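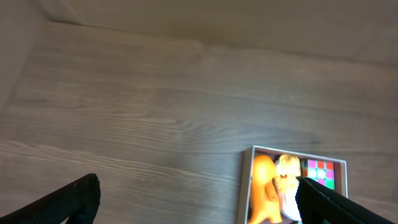

Planning and Buying Equipment for a Two-Arm Table Setup
Project report, Group 4

1. Purpose of the report

Our project is to teach two small robot arms to put toys in a box and to take them out again. This report does not describe the learning part, which has its own report. It describes how we planned the equipment, what we bought, what we decided not to buy, and what we recommend to the group that continues after us.

Our total budget was 2,919 dollars. It had to cover arms, cameras, mounting, cables, spare parts and all objects on the table. The computer was already in the laboratory and is not included.

2. How we made the first plan

In January we made a list of everything that we believed a two-arm setup needs. The first list was too long. It included a second table, a lighting frame, a set of printed trays and a cabinet for storing the parts. When we added the prices, the sum was much higher than the budget, so we divided the list into three columns: "must have", "can borrow" and "later".

We learned that this division is difficult if everybody does it alone. One member put the cameras under "later", because he worked only with the arm control. Another member put the spare motors there. We had a meeting of two hours about it, and at the end we agreed on one question for every item: can we record data on Monday without this? If the answer was no, the item went to "must have".

3. Comparing the suppliers

We asked three companies for a price offer: Brusetti, Khokhar and Prevley.

Brusetti offered complete arms, already assembled and tested. It was the most comfortable solution, but the price of two arms would use almost the whole budget, and the spare motors were sold only in packages.

Khokhar offered kits. The assembly work is on the buyer's side, and the manual is short. The motors can be ordered one by one. Delivery was slower than from the other two.

Prevley sells cameras, brackets and cables, but no arms.

We chose the kits from Khokhar and the cameras from Prevley. The most important reason was the spare motors. In a student laboratory a motor will be damaged sooner or later, and we did not want to wait for a package of parts that we mostly do not need. We had to accept the assembly time, and we underestimated it. We planned one week and it was nearly three.

4. Cameras

The cameras were the part of the budget that we discussed most. A cheap camera saves money one time, but a bad image disturbs every recording that comes after.

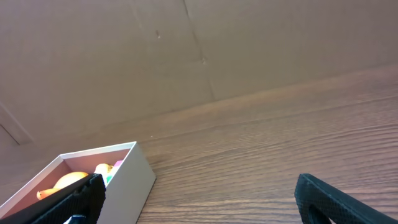
View from a wrist camera: toy box at the lower left, cardboard behind the table.

We decided to have small cameras at the wrists and one camera higher up which sees the full working area. The wrist cameras see the fingers and the object from near. The upper camera sees both arms together. For a short time we wanted to save the money of the upper camera, but with only the wrist view it was hard for us to judge where the box is when the arm looks in another direction. If it is hard for us, we expected that it would also be hard for the model.

Focus was a point we forgot in the planning. We compared resolution and frame rate in our table, but not the nearest distance where the image is sharp. In some of our wrist images the wood has clear grain and the toys in the box are blurred. The next group should ask the supplier for this number before the order.

5. Table, background and light

We did not buy a table. We used a wooden one from the laboratory, so this line in the budget is zero. Cardboard was cheap, and we used it as a wall. It gives a quiet background, and it can be replaced easily when it has marks or folds.

For light we also spent nothing. In the first list there was a lighting frame, and we moved it to "later". Today we would think about it again. The light in the room is soft, but the arm itself can block the light from above when it moves over the table.
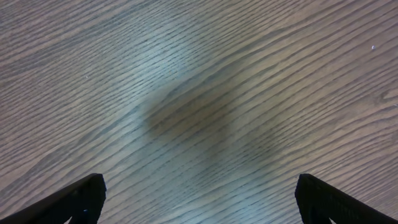
Open gripper over the table, with a soft shadow on the wood between the fingers.

The shadow moves with the arm, so it has a different place in each recording. We do not know yet if this is a problem for the training or maybe even useful. Before anybody buys lamps, we suggest recording the same task with a borrowed desk lamp and comparing the results.

6. Objects

Objects for the table cost us 40 dollars in total. We chose plastic toys in strong colors, a cube puzzle and white cardboard boxes. Our rule was that every object must be easy to replace if it is lost or broken. We wanted different shapes too, because round toys and flat pieces must be held in different ways.

Flat pieces were bought last, and we have too few of them. A disc that lies directly on the table is a good test for the fingers, and we would spend more here next time.

7. Mounting and cables

Both arms are attached to one black rail of extruded profile. We first planned to fix each arm to the table with a clamp. The rail was more expensive, but the distance between the arms stays the same, and this saves calibration work.
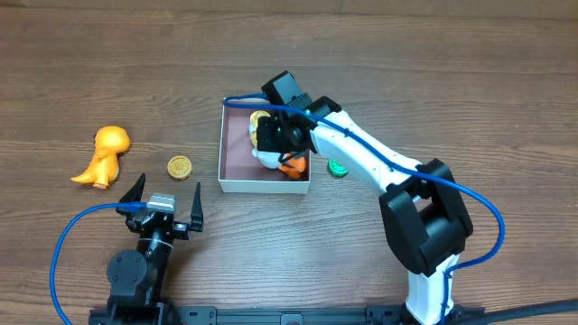
Duvham College, Department of Mechatronics, Student Robotics Laboratory

Cables were the item with the worst planning. We ordered them by the length of the arm in a straight position. This is a wrong method, because a cable must follow every joint and still have a free loop for the movement. We ordered the blue cables a second time in a longer size and paid for shipping twice. A better way is to lay a string along the arm, bend the arm to its extreme positions, and measure the string after that.

8. Reserve

From the beginning we kept 200 dollars as a reserve. At the middle of the project it was used completely: for the longer cables, two spare motors and a bag of screws which were missing in the kit. Without the reserve the project would have stopped there for some weeks.

9. Recommendations for the next group

Order the spare motors together with the arms.
Ask for the nearest focus distance of each wrist camera.
Measure cables with a string on the real arm.
Write down the delivery time in the same table as the price.
Keep a reserve and do not tell yourself that it is already free money for a nicer camera.

10. Open points

The lighting frame is still in the column "later", and so are the printed trays. The offer from Prevley for a third type of bracket is in the project folder. It must be asked again, as the price was valid only until the end of the semester.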